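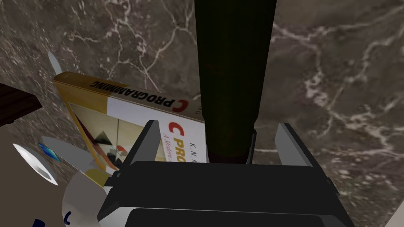

On 2022-01-27 a list member wrote:

> Has anyone on the list paid for the Mesell household pack yet? Avex want
> £791 for the year and the sales page is all adjectives. We are a small
> evening group with two decent computers between us and no real arm to
> practise on, so a simulated house sounds just the thing, but I don't want
> to spend the whole year's money on something that turns out to be one
> kitchen with a cup in it. Is there enough clutter to be worth the bother?
> And can people who aren't programmers by trade get it going?

Hello all,

Yes, we have, and I've been meaning to write something up for ages, so thank you for the nudge (and apologies in advance for the length, I never was any good at short emails). We took the Mesell pack on last July for the Geltow group, after a good deal of going back and forth over whether to have it or the Adeyemi one. I should say straight off that I'm very fond of it, so take what follows with a pinch of salt.

On clutter, you needn't worry. The worktops have books, kitchen things and all manner of odds and ends on them, and you can shift things about or swap them for others before you start a run. The marble worktop is lovely and was also the cause of our first two lost evenings! Our home-made edge finder took every pale vein for the edge of something, and we were forever sending the fingers off after a streak in the stone. I count that in the pack's favour, as plenty of real kitchens would have done the same to us, but do start your newcomers on a plain surface if you want them to come back the following week.

You get a view over the whole robot and another from behind each gripper, and you can have them all up together if your computer is willing. Ours grumbles. The gripper view is the one our people argue over, as it's easy to lose track of where you are when the arm is pointing off at a bare stretch of wall or floor and all the furniture has slid down into a corner. 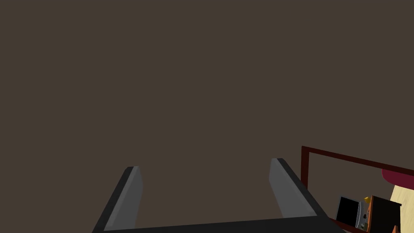 Gripper view with the fingers open and the furniture low on the right.

When that happens we've got into the habit of stopping, going back to the wide view, and having somebody say aloud which way the arm ought to go before anyone touches the controls. It's slow but it has saved us a lot of cross words. There is a "home" button too, only it takes the arm back by the shortest path whether or not there's a table in the way, and I do wish Avex would sort that out. I've written to them twice and had a very nice reply both times.

As for getting it going, the manual is 58 pages and I'd say the first 10 are all you need for an ordinary evening. One of us followed them line by line, never having written any code, and had an arm moving before the tea was made. The part on writing your own tasks is much harder going and assumes you know your way round a settings file. We have a couple of people who do, and the rest of us lean on them shamelessly.

Now for the sort of tasks we set. I've put down the three we use most, in the order I'd try them with a new group.

1. Reach and stop. Pick something on the worktop, bring the gripper up so the fingers are either side of it, and stop there without closing. It sounds dull and people love it, especially when you keep score.

2. Use both arms. Leave one where it is and move the other over to the kitchen counter, keeping an eye on what's already lying there. A knife or a spatula is a proper test, being so flat. Rooms with a dining table as well give you a bit more to think about, and the see-through chairs are a menace for anything that relies on spotting edges.

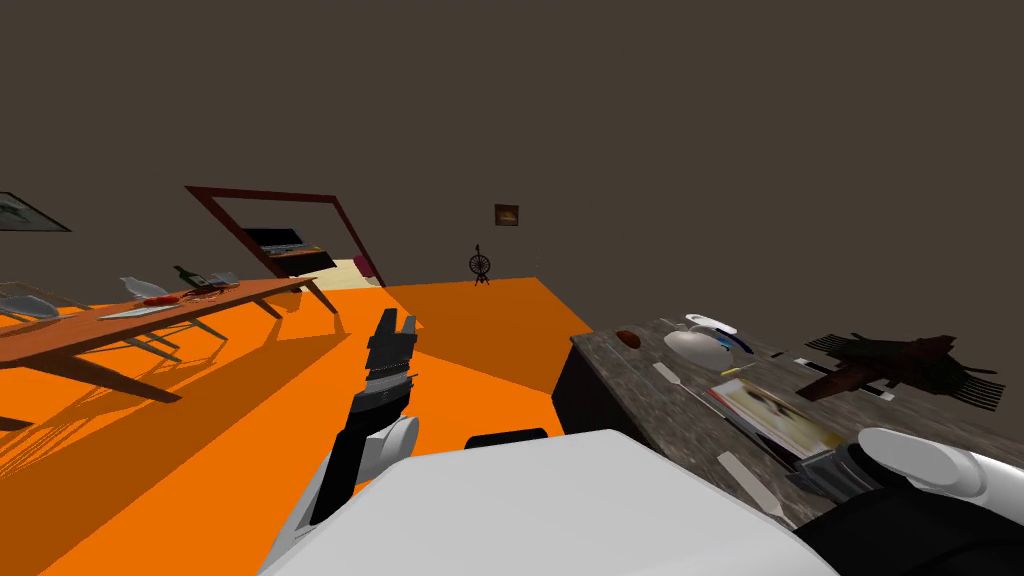 3. Fetch and carry. Choose something off the table and take it to the counter, chairs and all. Allow a full evening. We've had roughly 20 goes at this one and I'm still not sure I'd want to show visitors.

Against the Adeyemi pack I can only say that theirs ran faster on our old computer and the rooms looked emptier to my eye, though that was a trial copy and they may well have filled them out by now. If your two machines are on the elderly side, ask Avex for the trial month before you part with the £791. They don't mention it on the sales page but they gave it to us as soon as we asked.

I can send our settings file to anyone who'd like it, just reply to me and leave the list off so we don't clog everybody's inbox.

Warm wishes from all of us at Geltow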